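夜の渡し船がエクゲートに帰ってくる 11月から木曜だけ、最終は23時

シェア 23 コメント 8

トルネスとヴォクビーのあいだの夜の渡し船、復活します! 11月から、まずは木曜だけ。エクゲートの桟橋を出る最終便は23時です。市の交通課の掲示板に紙が貼られたのが昼前で、わたしはパン屋の帰りにそれを見つけて、パンを抱えたまま二度読みしました。

知らない方のために書いておくと、トルネスは湾の北側の町で、ヴォクビーは南側。エクゲートはトルネスの坂を下りきったところの船着き場で、昼間は通勤の人と自転車と買い物カートでわりと混んでいます。それが夕方の便を最後にぴたりと静かになる。夜の便がなくなってから、暗くなって向こう岸にいる人は湾をぐるっと回る8番のバスで帰るしかなくて、これがまあ長い。信号も多いし、途中の団地でいちいち曲がるし、わたしは一度寝過ごして車庫の手前まで連れていかれたことがあります。運転手さんは親切でした。

今回発表された中身はとても短くて、紙にするとA4の半分くらい。夜に走るのは木曜だけで、使う船は2隻、エクゲート発とヴォクビー発が互い違いに出ます。昼の最後の便からそのまま夜の便につながる形なので、16時台に買い物に渡って、向こうでゆっくり晩ごはんを食べて、23時の船で戻ってくるということが普通にできるようになるわけです。定期券の人は昼と同じ券でそのまま乗れます。犬もひもをつけていれば昼と同じく可。自転車は甲板の後ろのほうに立てかけてください、と書いてありました。

運航するのはラグナルソン社です。昼の便をずっと走らせている会社ですね。青い帽子の人たち、といえば住んでいる方にはすぐ通じるはず。夜の運航をどこが引き受けるのかは夏のあいだじゅう噂になっていて、湾の外の観光船の会社が来るとか、船を小さくして予約制にするとか、パン屋の列に並ぶたびに違う話を聞かされました。結局いつもの会社の、いつもの船です。わたしはこれがいちばんうれしいかもしれません。新しい船だと、あの窓ぎわの、なぜか暖房の風がちょうど膝に来る席がなくなってしまうので……。

で、気になって桟橋まで行ってきました。パンはいったん家に置いて。

切符売り場の小屋にいたのはアベナ・ソワさん(Abena Sowah)で、ラグナルソン社のトルネス側の窓口を任されている方です。お客さんが途切れたところで話を聞かせてもらいました。電話が鳴るたびに中断したので、あちこち飛ぶのはご容赦ください。

「もう朝から電話がずっと木曜の話です。まだ貼り紙を出したばかりなのに、みんなどこで知るんでしょうね」

あの貼り紙、スーパーへ行く道の角にありますからね、と言うと笑っていました。夜の便を木曜にした理由を聞いたら、ヴォクビーの図書館と温水プールが木曜に遅くまで開いているからだそうです。言われてみればそうでした。わたしは図書館の本の返却をいつも昼の便に合わせて大慌てでやっていたので、閉館まで粘れるというのはかなり大きい話です。歴史の棚の前に低い椅子があって、あそこに座ると立ち上がる気がなくなるんですよ。

「プールの帰りの人は、髪を乾かしてから乗ってくださいね。甲板は冷えますから」

これはソワさんから皆さんへの伝言です。確かに伝えました。

ところで、前の夜の便を覚えている人はどのくらいいるでしょうか。わたしがトルネスに越してきた最初の冬にはまだ走っていて、語学学校の帰りによく使っていました。授業のあと、同じクラスの人たちと坂の途中の店で豆のスープを飲んで、それから船に乗る。湾のまんなかあたりまで来ると両岸の灯りが同じくらいの明るさになって、どっちが家だったか一瞬わからなくなる感じが好きでした。発音の宿題を口のなかでもごもご練習していたら、隣の席のおばあさんに直されたこともあります。しかも先生の言うことと違っていて、翌週の授業で先生とちょっとした議論になりました。あれはどっちが正しかったのか、いまだに知りません。

便がなくなったときの説明は、桟橋の照明の工事のため、でした。工事はわりとすぐ終わったのに夜の便は戻らず、時刻表の夜の欄だけ白い紙でふさいであって、それが雨でふやけてはまた貼り直されて。通るたびに、はがれかけた角をつい押さえてしまっていたのはわたしだけではないと思います(角のところだけ妙につるつるしていましたから)。 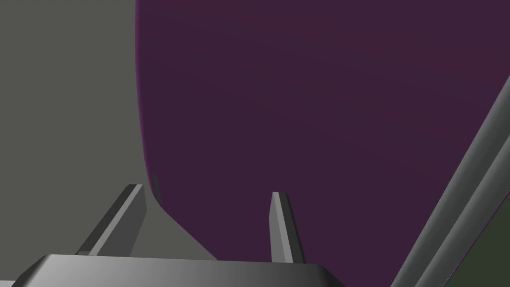 最終更新:木曜日 16時23分(乗り場の案内を書き足しました)

乗り場の話をしておきます。夜の便は、昼の便と乗る場所が違います! エクゲート側は小屋の前の乗り場ではなく、その奥の、魚の直売がある側の桟橋から出ます。ふだん昼に乗っている人ほど間違えそうなので、最初の木曜は少し早めに行ったほうがいいかもしれません。ソワさんによると矢印の看板を出すそうですが、その看板がまだ届いていなくて、届くまでは手書きのものになるとのこと。字に自信がないので誰か代わりに書いてほしい、とぼやいていました。

ヴォクビー側はいままでと同じ、市場の裏の階段を下りたところです。あの階段、夜は暗いので足もとに気をつけてください。手すりは海側にだけついています。ベビーカーの方は階段ではなく、市場の脇のゆるい坂を回ってくるほうが楽です。少し遠回りになりますが、途中のベンチで一息つけます。

切符は小屋で買うほか、船のなかでも買えます。夜は小屋が先に閉まってしまうので、定期のない人は船で買うことになりそうです。船内では現金でもカードでも払えるけれど、大きいお札はできれば避けてほしいとのこと。ソワさんの口ぶりからすると、これは昼の便でもかなり切実なお願いのようでした。

待合室は開けておいてくれるそうです。これは聞いてよかった! 11月のエクゲートの風は、経験した方ならおわかりのとおり、服のどこから入ってくるのかわからない種類の風です。待合室の自動販売機についても尋ねたところ、「あれは当社のものではないので」と丁寧にかわされました。ココアのボタンを押すと薄いコーヒーが出てくる件は、別のところに言わなければいけないようです。どなたかご存じでしたら、コメント欄で教えてください。

荒れた日はどうなるのか。これも聞きました。昼と同じで、風が強ければ止まります。止まるときは夕方のうちに決めて、掲示板とラグナルソン社の電話の自動音声で知らせるとのことです。夜の途中で急に風が変わったときは、ヴォクビー側に残った人は8番のバスで戻ることになります。なので、8番のバスの夜の時刻もいちおう控えておくと安心です。わたしは冷蔵庫に貼りました。以前の夜の便でも何度かそういうことがあって、船着き場から停留所まで知らない人たちとぞろぞろ歩いて、バスのなかでは皆なんとなく打ち解けて飴が回ってきたりしました。毎週は困りますが、悪い思い出でもありません。

さて、街の反応も少し。

坂の途中の豆スープの店は、さっそく木曜の閉店を遅らせるつもりだそうです。店の人いわく、夜の便がなくなってからは木曜の夜がいちばん暇で、早じまいして帳簿をつける日になっていたとか。「帳簿は別の日にします」と、なんだか楽しそうに鍋をかき混ぜていました。わたしは今日は豆と青菜のほうをいただきました。玉ねぎが甘くておいしかったです。

いっぽうで、桟橋の近くに住んでいる方からは心配の声も聞きました。犬の散歩中だった方で、名前は出さないでほしいとのことですが、気になるのは音だそうです。船が着くときの汽笛と、舷側がタイヤに当たるときのあの低い音。昼は気にならなくても、寝る時間に聞こえるとやっぱり違うと。前の夜の便のころは冬でも窓の外で話し声がしていて、それもけっこう響いたそうです。これは乗るわたしたちの側で気をつけられることですね。降りてから坂を上がるまでのあいだは、どうか小さめの声で。わたしも寒いとつい声が大きくなるので、自分に言っています。

汽笛についてはソワさんにも確認しました。夜の便では、見通しの悪い日を除いて着岸のときの汽笛は鳴らさない決まりにするそうです。タイヤの音のほうは「船長の腕しだい」とのことでした。そう言いながらちらっと沖のほうを見ていたので、もしかすると船長本人に聞こえるように言ったのかもしれません。ちょうど昼の便が戻ってくるところでしたし。

語学学校にも寄ってみました。受付の方はまだ発表を知らなくて、わたしが携帯で撮った貼り紙を見せたら、そのまま奥の先生たちのところへ持っていってしまいました。携帯ごと。戻ってくるまでのあいだ、壁の予定表を眺めていたら、木曜の夜の会話クラスに二重線が引いてあって、横に小さく「船次第」と書いてあるのを見つけました。いつ書かれたものかはわかりません。クラスが再開するかどうかはこれから相談だそうで、決まったらまたお知らせします。もし再開したら、わたしも申し込むかも。例の発音の件をはっきりさせたいので。

料理の会や合唱の練習など、日本語で集まっている皆さんのところでも、時間を見直す話が出るのではないでしょうか。いまはトルネス側の人が船に合わせて先に抜けるので、いつも最後の片づけがヴォクビー側の人に偏ってしまっていて、わたしはずっと申し訳なく思っていました。木曜に動かせるなら、洗い物をちゃんと最後までやって帰れます。合唱のほうは、最後の曲をいつも歌わずに帰っているので、あの曲の終わり方をいまだに知らないんです。けっこう練習しているのに。

木曜以外の夜はどうなるのか、という質問は、この記事を最初に載せてからいちばん多くいただいています。交通課に電話してみたところ、冬のあいだの乗り方を見てから考える、という返事でした。曜日を増やすとも増やさないとも言っていません。担当の方は感じよく話してくれましたが、こちらが何度か聞き方を変えてみても、同じ文を同じ調子で繰り返すだけだったので、たぶん本当にまだ決まっていないのだと思います。要望があれば、窓口に置いてある用紙に書いてほしいそうです。用紙は現地の言葉だけですが、書く欄は広いですし、難しい言い回しでなくても読んでもらえます。書き方に迷う方は、わたしが図書館にいるときに声をかけてください。歴史の棚の前の低い椅子にいます。

もうひとつ、釣りの方へ。夜の便が使う奥の桟橋は、木曜の夜だけ釣りができなくなります。竿を出せるのは手前の石積みのほうで、そちらはいままでどおり。いつもバケツを裏返して座っている常連さんたちにはソワさんが一人ずつ話して回ったそうで、皆さん「どうせ木曜は釣れない」と言っていたとか。釣れない曜日というのがあるのかどうか、わたしにはさっぱりですが、船のほうが場所を譲ってもらえたのはありがたいことです。

わたしはもちろん最初の木曜に乗ります。まず図書館に行って、閉館までいて、市場の裏で何か温かいものを食べてから23時の船を待つ予定です。膝に風の来る席は、早い者勝ちということでお願いします。手袋を片方なくしたままなので、それまでに新しいのを買わなくては。

乗り場や切符のことで変更があれば、この記事に書き足します。

コメント 8件を表示

このサイトではクッキーを使用しています。閲覧を続けると、クッキーの使用に同意したものとみなされます。 同意する 設定を変更

湾岸だよりをメールで受け取る:アドレスを入力して「登録」を押してください。配信はいつでも停止できます。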